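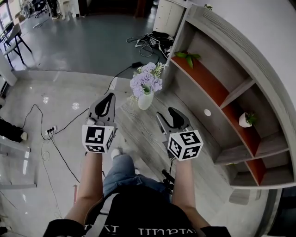

Recording stopped at Tasance for most of a day after a hand gripper closed by itself

By Carleen Tautahi

If you wandered past the Buchanan building on Wednesday and wondered why a whole room of people was sitting on the step drinking coffee, well, I was one of them, so let me fill you in.

We'd been going since eight in the morning on the tidying tasks (pick up the small thing, put it on the shelf, bring it back, do it again until your thumbs go numb). A little before eleven, one of our operators was reaching for a plant pot when the right-hand gripper shut. He hadn't squeezed the trigger. His other hand was close to the fingers because he was straightening a leaf, and he got a pinch on the side of his index finger. It bruised, it didn't bleed, and he was more annoyed about the pot, which lost a chip out of its rim. Sepehr Zarei, our safety lead, called a stop on the spot and had all the hand grippers switched off and laid on a table with their cables out.

I'll be fair here, I grumbled. We had 357 recordings planned for the week and were at 288, and I could practically taste an early Friday. But then Sepehr got one of the other pairs out, plugged it back in and wiggled the cable where it goes into the grip. Snap! Shut. He did it again, and it took him maybe four goes to get another snap. That was the end of my grumbling.

So what's going on in there? The way Sepehr explained it to me, the grippers come from Usau, and each one has a little motor that helps the fingers close so your hand doesn't wear out by lunchtime. The motor takes its orders from a sensor on the trigger. If the plug gets tugged sideways, the sensor drops out for a split second, and when it comes back the motor reads that as a full squeeze. It ought to read it as nothing at all and stay put. Out of everything we tested, 3 grippers would do it if you pulled the cable hard enough, and all of them had the older plug with no clip on it.

The tug is the part we have to own up to. Cables run all over our floor, out of the power strips and off the chargers, and we step over them all day long with our heads down, watching our hands. Our operator thinks he caught a line with his foot as he turned toward the shelves. He can't swear to it, and the video he was recording doesn't show his heel, so it'll go in the report as "likely" and that's fine by me. Any of us could have done it. I went over a charger lead myself back in January and took a chair down with me, and all that came of it was a lot of laughing and a piece of tape.

Usau answered the same afternoon, I'll give them that. They want the affected grippers back and they're sending replacements with the clipped plug, plus a change to the software so that a lost signal leaves the fingers wherever they are. They wouldn't give me a date for the software. Fekov, who use the same grippers at their place across town, told me they've pulled theirs off the floor until it arrives. They haven't had one close on anybody, but they hadn't been tugging on the cables to find out either.

In our room we started back up a bit before four with 2 pairs that passed everything Sepehr threw at them (and he threw a lot, he had one hanging by its cord at one point). There are some new rules taped up by the door:

Motor assist is off until the new software is in. Yes, your hands will be tired.
Tape the cable to the strap with a loop of slack before you plug in.
Fingers stay out of the jaws any time the gripper has power, even for a leaf.
Power strips and spare leads go against the wall before anyone starts recording.
If a gripper moves when you didn't move it, say so out loud and stop.

We've also swapped to ten-minute breaks every hour, which I'm hoping sticks around. Working without the assist is like carrying groceries up the stairs all day, and by Thursday my forearms had opinions.

The operator is fine, by the way. He was back on the next morning with a bandage he didn't need and finished his share of the plant tasks. The recordings from that morning are being kept out of the set until somebody has gone through them looking for other odd closings. If you worked with a Usau pair in our room before the stop and remember one feeling jumpy, please tell Sepehr, even if you shrugged it off at the time. He's at the desk by the door until five thirty.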